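The Carholm Hundred

By April Anneliese Lenz had saved 3,801 things to make and had made one of them, a draught excluder shaped like a dachshund, which had come out longer at one end than dachshunds usually are.

She kept them all on Cledix, in boards with names like Bathroom Soon and Clever With Jars. Cledix sent her a cheerful message every morning at seven to say that people who had saved the macramé owl had also saved the macramé heron. She generally saved the heron.

It was Birgit Ostermann who told her about the challenge. Birgit ran the wool shop on Baumgart Street and had opinions about people who saved things.

"You pick from your board, you make it, you put up a link," Birgit said, weighing out mohair for somebody else. "First hundred to finish go in for the prize. It's called the Carholm Hundred."

"What's the prize?"

"A craft cabinet. Sixteen drawers."

Anneliese went home and thought about the drawers. She had never owned sixteen drawers at once. She imagined one for ribbon and one for buttons, and then ran out of supplies and gave the third one to batteries.

The rules were on the Flirnholm website, Flirnholm being the people who made the cabinet. You had to choose a project you had already saved, so that nobody could cheat by saving something easy. You had to finish it by midnight on the last day of the month. You had to write a few words on what it had taught you.

She scrolled back to the beginning, to the things she had saved in her first week, when she was apparently planning to live in a lighthouse. She passed over the rope mirror and the driftwood chandelier. She passed over a whole season of wreaths. At a quarter past eleven she settled on a lampshade covered in folded paper petals, described by its maker as a lovely little project for a rainy afternoon.

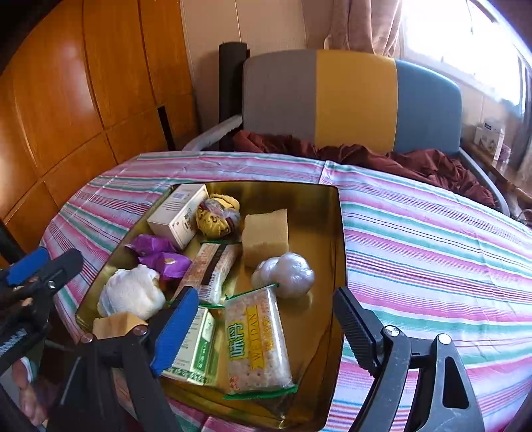 It rained for nine afternoons. The petals had to be folded four times, curled over a pencil and glued by the tip, and the instructions said to carry on until the shade looked full. Anneliese carried on. She folded petals in front of the news and on the bus to the dentist, and once in the dentist's chair, until he asked her to put her hands down. She used up the good cream paper and started on the gas bill.

"How's it looking?" said Birgit, when she went in for more glue.

"Like a hen."

"What sort of hen?"

"One that's had a fright."

Birgit sold her the glue, and then, after a struggle with herself, a second tube at half price. "I've entered as well," she said. "I thought somebody on the street ought to win it."

"What are you making?"

"A felt advent calendar."

"In April?"

"I saved it in November. I've been busy."

On the last evening Anneliese put the final petal on at ten to eleven. She fitted the shade to the lamp in the hall and switched it on. It gave out a dim brownish light, like the inside of a teapot, and across one side, in faint capitals, she could read FINAL REMINDER. She turned that side to the wall, took her picture and logged on.

The counter said ninety-four finished. There was room.

She put up her link. In the box marked What did this project teach you? she wrote, "Folding," and then, feeling this was thin, "and patience." She took out patience, as it wasn't true, and pressed send. The counter went to ninety-five. She sat and watched it for a while. It went to ninety-six, and she clicked to see who it was, and it was Birgit, with an advent calendar that stopped at the sixteenth.

She rang her.

"It's not finished," said Anneliese.

"It's finished as far as it goes."

"There's no Christmas on it."

"They didn't ask for Christmas. Is that your gas bill?"

Anneliese looked at her picture again. She had turned the writing to the wall, but there was a mirror on that wall, which she had stopped noticing some years ago.

"It's a feature," she said.

The cabinet went to a man in another county who had made a birdbath. Flirnholm sent everybody else a voucher for five per cent off a cabinet, and Cledix sent a message to say that people who had made the petal lampshade had also saved a petal ceiling.

She looked at it for quite a long time. Then she made a new board for it, called Hall, Eventually, and went to bed by the light of the hen.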